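Bench notebook, two-arm table
22 July 2023
Written by Demyd Maksymiv, corrections in the margin by Canan Kozan, who has opinions

Rules for the table, fourth attempt. The first three are taped inside the cabinet door, where they have been obeyed by the door.

Background for whoever picks this up in November. Perihan came back from the Vurko visit with their cell rules, 40 pages of them, and asked which ones we follow. I said most. She asked which ones we could show that we follow. I went and got coffee. So this week I've been going through what we do at the table and writing down the parts we would defend out loud.

1. Reach. The rule is that the overlap zone in the middle belongs to one arm at a time unless the task says handover. We had this as a habit and never as a check. Tarık has now put it in the task file as a flag. If the flag isn't set and both grippers ask for the middle, the second one waits. It waits with no message of any kind, so the first time it happened I restarted the controller, then the PC, then sulked. Message to be added. (Canan: "To be added by whom?" By Tarık.)

2. Speed. Handover moves stay capped at 200 mm/s until somebody signs the line on the sheet. Lucimara wants the cap lifted for the approach only and kept for the last stretch. I think she's right and I'd like it tested with the cap sheet in front of us and a hand on the stop, which is how we said we'd test everything in the second attempt at these rules.

3. Stop button. Whoever starts a run holds the stop. You don't put it down to type. You don't hand it over by saying "you've got it, right?" to a person wearing headphones. I name no names, and Tarık has already apologized.

4. Cables. Check the loops at the wrist before the first run and after any change of tool or finger pads. Move each arm through its full range at low speed and watch the cable, not the gripper. Everyone watches the gripper. The gripper is where the interesting things happen and the cable is where the repair bills come from.

5. Stuff on the table. This took the longest and we nearly came to raised voices over a pen. Canan's position: if it isn't in the task, it isn't within reach. My position: we work at this table, and a table people work at has things on it. Settled version: anything not in the task is either outside the reach of both arms or written into the run sheet as a known object. Hand tools count as objects. So do pens. I lost that one.

6. Small parts. They live in the orange cup. If a part goes missing during a run, the run is over and we look for it before anyone moves an arm again. Run 826 is why this has its own number. We found the part eventually, in the cuff of my trousers, at home.

7. Finger pads. Look at both sides of both grippers before a session and write the result down, including when the result is "fine." A blank line and a fine line look the same to Perihan, and she has a point. Lucimara has a better inspection form from her time at Tilell and will bring it in. I've seen it. It has a box for the weather.

8. Entering the zone. Power to the arms goes off before a hand goes in. "I was only nudging the block" has been said at this table by every person whose name is in this notebook, me included, so nobody gets to be superior about it.

Open items:
- Does rule 1 cover one arm holding a part while the other idles nearby? Tarık says yes, Canan says obviously yes, the task file says nothing.
- Who owns the sheet when two people run a session together. I propose whoever holds the stop.
- Vurko's section on lighting. I read it twice and I still don't know if we comply. Ask Perihan.
- Camera mounts need a line of their own. If one gets bumped, is it recalibrate and carry on, or throw out the session? I lean toward throwing it out, and will lean harder when it's somebody else's session.
- Print this one larger. Canan says the cabinet door deserves better.

Table, both arms:

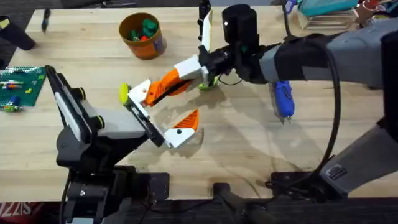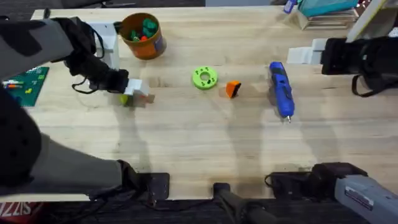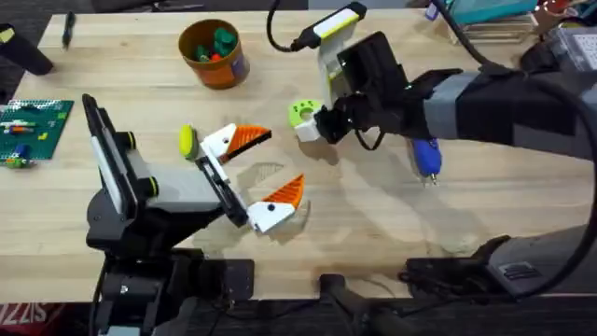

Two-arm table with the parts cup and the blue hand tool. Rules 1, 4 and 5 apply. D.M.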